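Thread. I said I'd write up the move to the new allotment site once we'd had a full growing year on it, so I'm doing it in pieces over my lunch break.

The old site at Nakbridge was sold in the spring before last. We had 50 plots there, most of them let for decades, on black soil you could push a fork into with one hand. The new site is two fields over and used to be grazing. Same bus stop, same postcode, very different ground.

The soil first, as it's what people ask about. It's heavy clay with a thin layer of turf on top. In winter it holds water for days. In a dry June it sets hard and opens up in cracks wide enough to lose a dibber in. I have lost a dibber in one.

My plot is a half plot, near the bottom gate. I took it knowing the bottom end would be wetter. The ones near the top were gone by the time my letter came round.

What I did the first winter: cut the turf off, stacked it upside down along the fence, covered the stack with old carpet. It has rotted down well and I've been using it for potting. I wouldn't use carpet again. The backing comes apart and you're picking out threads for ever.

I did not rotavate. Several people did and regretted it — the couch grass came back from every chopped piece, and the clay smeared into a sort of pan a spade's depth down. If you're moving to old pasture, hire the machine later, or don't hire it.

Cardboard and compost worked better. I put down flattened boxes, tape off, then as much compost as I could afford. Naidoo's yard on the Ladik road delivers by the bulk bag and will drop it over the fence if you ask when you book. They won't if you ask the driver on the day.

Compost costs, then. Six bulk bags for a half plot over the year. That was more than the rent, the water and the seed put together. I'd budgeted for two. 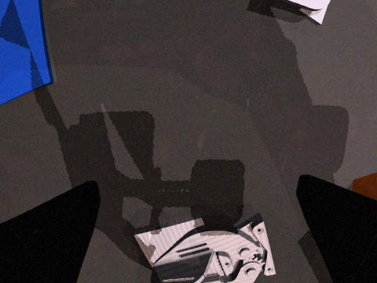
**NAKBRIDGE, September**

Carrying on from where I left off. I've had replies asking what actually grew, so I'll go through the crops and then do the water.

Potatoes did well. I grew a second early and a maincrop, both planted through the cardboard with a trowel. The slugs had a fair share of the maincrop, worst at the bottom end. Next year I'll grow earlies only and have them out by July.

Broad beans were the best thing on the plot. Clay suits them and they stood up in the wind without much staking. Sown in November, picked from the end of May. I froze more than I needed to and I'm still eating them.

Carrots were a waste of seed. I got forked, stubby things the length of a thumb. I've moved them to old dustbins filled with sand and spent compost, and the ones in there now look far better from the tops. I haven't pulled any yet.

Onions from sets, fair. Leeks, good so far. Squash went mad in August and went over the path into the next plot. My neighbour has been very decent about it and has kept two.

Brassicas need netting from the day they go in. The pigeons found the new site before most of the plotholders did. Use fine mesh if you can get it, as the ordinary bird netting doesn't stop the white butterflies.

Now the water. The old site had a tap for every few plots. The new one has a single standpipe at the top gate, and the pressure drops to nothing when more than one person is filling up. At six in the evening in a dry spell there's a queue.

Most of us have put in butts. Mine runs off the shed roof, and the shed is only small, so it takes a proper downpour to fill. I've joined a second one on with a linking kit from Clumus. It leaked at the first fitting until I redid it with a new washer. No trouble from it after that.

Mulching saves more water than the butts do. Anything I'd covered with grass clippings in May needed a can once a week at most. The bare rows wanted it nearly every evening and still looked sorry for themselves.

The path between the lower plots is still a problem. It was promised hardcore and got woodchip. Woodchip is fine until November, when it floats. Bring wellies from the autumn onwards and leave the barrow at the top if it's rained.

Sheds: you need permission, the form is one side of paper, and the base can't be concrete. Slabs on sand are allowed. Mine has settled on one corner and the door sticks in wet weather. I've planed it twice.

There are 12 plots still not taken, nearly all at the bottom. If you're on the list and get offered one, go and look at it after heavy rain before you sign. Some are all right. The three by the ditch are not, unless you want to grow willow.

Rent goes up next year by about the price of a bag of seed potatoes. Water is charged separately from now on and split evenly between plots, half plots paying half.

Jobs for me this month: garlic bed to clear, last of the beans down, order more cardboard from anyone who's moving house. If you've got big boxes without much print on them, send me a message and I'll come and collect.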